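Chapter 7
Picking Things Out of a Bin

I started coaching our robotics club thinking the hard part would be the arm. Then Ngozi Oyewole, in her first year with us, asked me how the gripper was supposed to know which block to go for, and I had no good answer for her – so I wrote this chapter!
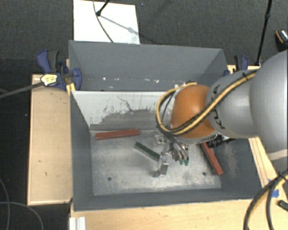 Her team (they called themselves Vulness, don't ask me why) spent most of April on that one question. A block lying flat in the open is easy. A block up against a wall is a pain, because the fingers need room on both sides, and they'll happily bump the metal if you let them.

So we'll go slowly. First you'll choose a block, then an angle, and only then will you close the gripper. Keep a notebook by you and write down every miss. Ngozi's team logged 58 of them before they changed a line of code, and I'll be borrowing from their notes in Section 7.1.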